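Hi Shirley,

Time for the August update on the Tatdale visitor trail. I'll start with the good part – the walking route is finished! All 7 stops are open, from the old ferry landing up to the lookout, and the signs are finally in at every one of them. The mill stop took the longest (the first sign had the river running the wrong way), but MacDonald reprinted it for free.
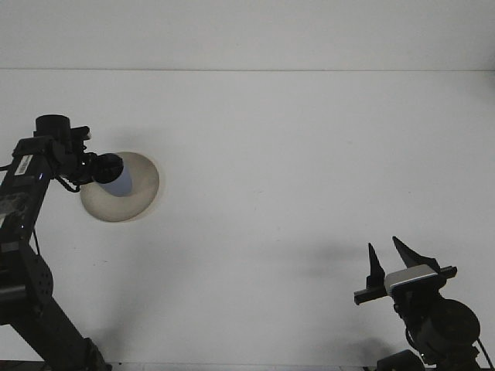 Maps and money

We printed 2481 trail maps with your grant and the boxes are at the bus station, the two hotels on Main Street and the bakery. Nele Lammers redrew the section by the waterfall so people stop ending up in the quarry parking lot. Printing came in $212 under budget, and I'd like to move that over to benches if you're okay with it. 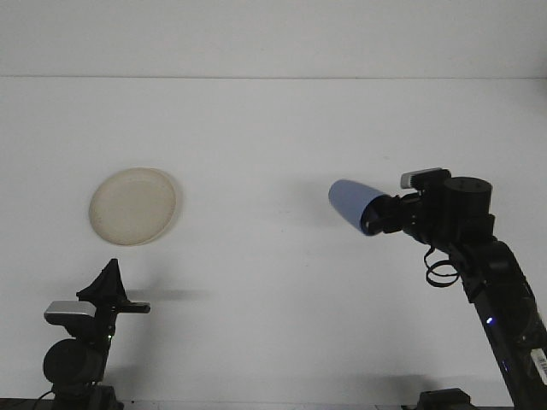

The benches are the piece I'm least happy with. We ordered them in spring and the supplier keeps moving the delivery date. Laine Lill has found a second shop over in Jandula that can build the same style, so if we don't hear back by Thursday I'm going to switch. It's a pretty steep climb from the chapel to the lookout and visitors really want somewhere to sit!

Guided walks have gone better than I hoped. Lucie Friesen leads the evening one at 6:30, and she had 50 people on the lantern walk, a lot of them staying out at the Jirano campground. We'll cap it at a smaller group next season, the stone steps get crowded. 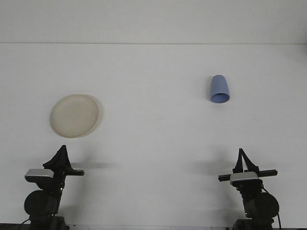
Tatdale, August

Still to do before the final report: the benches, the French version of the map, and a handrail quote for the steps. I'll send the receipts separately.

Thanks again,
Darcy McKinnon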